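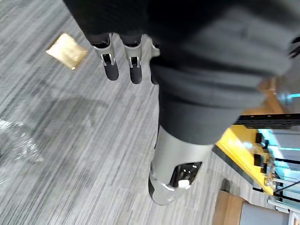

Care of Carpeted Workrooms

Bakilana Shared Workshops, Member Guidance
Applies to the Oltside building, ground floor

The ground floor at Oltside has 3,440 square feet of workroom, most of it laid with low-pile carpet. Carpet is quieter than concrete and kinder to the feet, but it holds dust, hides small hardware and marks easily under heavy equipment. The following guidance is issued to all members and applies equally to evening users. Much of it will also serve in a home workshop or a spare room that has been put to the same use.

Small litter

Pick up packets, wrappers, twist ties and foil by hand before vacuuming. Foil and thin film can wrap around the brush roller and are awkward to remove once they have done so. Members who open sealed packets of any kind should put the empty packet in the bin at once and should not set it down on the floor beside them.

A striped or mixed gray carpet hides metal parts very well. To find a dropped screw or washer, turn off the overhead lights if it is safe to do so, lay a flashlight flat on the floor and look along the beam. Small parts cast long shadows at that angle. For steel parts, a magnet placed inside a thin plastic bag may be passed slowly over the pile. Turn the bag inside out to release what it has collected.

Glare from a window or lamp can also hide small items. Check bright patches of floor from a second side.

Vacuuming

The floor is to be vacuumed at the end of each session. Use the bare floor nozzle along the edges of equipment and the carpet head elsewhere. Go over each strip twice, once in each direction. Metal shavings are to be swept onto a stiff card first; they must not go into the household vacuum kept in the hall closet. The heavier machine in the supply room is provided for that purpose, and its bag is changed by staff in November and again in spring. Members who find the bag full before then should leave a note at the desk.

Heavy equipment on carpet

Equipment with a metal base should stand on a firm board wherever the carpet allows it. The board should extend a little beyond the base on every side. Do not drag equipment across the pile. Two people should lift it, or it should be moved on its own casters with the path cleared first.

Dents left in carpet by a base or foot can usually be raised. Place a damp white cloth over the dent, hold a warm iron just above it for a few seconds, and lift the pile with a spoon. Test a hidden corner beforehand. Irons are not to be used on carpet tiles with a rubber backing.

Cardboard boxes

Boxes are welcome in the workroom while they are in use. Once unpacked, they are to be flattened and taken to the rack by the rear door. A box that is to be kept should be marked on two sides with the member's name and the contents, in large letters.

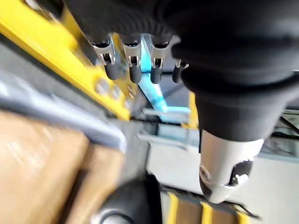
A cardboard box close to a yellow beam and its bolts. Keep bolt heads within reach for inspection.

Boxes should not be stacked against beams, legs or rails, even for a short time. Leave enough room for a person to kneel and turn a wrench. The same rule applies to coats, bags and extension cords. Boxes placed directly on carpet should be light ones; heavy boxes belong on the lower shelf of the steel rack.

To flatten a box neatly, slit the tape along the bottom seam with the blade set shallow, then open the flaps and press from the corners. Retract the blade before putting the knife down. Packing paper may be saved in the blue bin under the bench. Loose foam fill is not accepted.

Painted metal

Yellow paint is used on much of the framing and equipment in the building, and it shows every fingerprint. Clean painted metal with a soft cloth wrung out in warm water and a few drops of dish soap. Wipe with a second cloth and clear water, then dry at once. Work from the top down. Scouring pads, bleach and paint thinner are not permitted.

Pay attention to the places where dust gathers: the upper faces of beams, the space around bolt heads, and the narrow gaps between parallel rails. A dry one-inch paintbrush reaches all of these. Hold the vacuum nozzle in the other hand and brush toward it.

Before cleaning any rail, confirm that the equipment is switched off and cannot move. Sticky residue from tape may be softened with a cloth dampened in rubbing alcohol, used sparingly and with a window open.

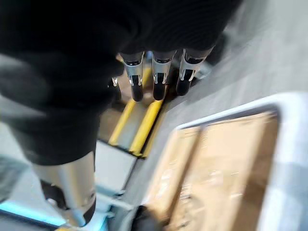
Sharon Minja writes that a brush alone did not shift the older grime between her rails at home, and that she had better results with a strip of cotton sheet, folded over a wooden ruler and changed as soon as it turned gray. She adds that the ruler should have no metal edge.

The method is suitable for use at Oltside. Cotton strips are kept in the drawer marked Rags, Fine. Used strips that have touched oil or alcohol go into the lidded metal can and are not to be placed in the paper recycling.

Chips in paint

Report chips in painted metal at the desk. Small chips on a member's own equipment may be touched up as follows. Smooth the edge lightly with 100-grit paper, remove all dust, apply a thin coat with a fine brush, and leave it undisturbed overnight. Protect the carpet with a canvas drop cloth. Plastic sheeting slips on a low pile and should not be walked on.

Closing the room

The last member to leave is responsible for the following:

Floor picked up and vacuumed
Boxes flattened or marked and shelved
Cords coiled and hung
Lidded metal can closed
Windows latched

The ground floor closes at 9 p.m. Vacuuming should begin early enough to be finished by that time. Questions about this guidance may be left in writing at the front desk.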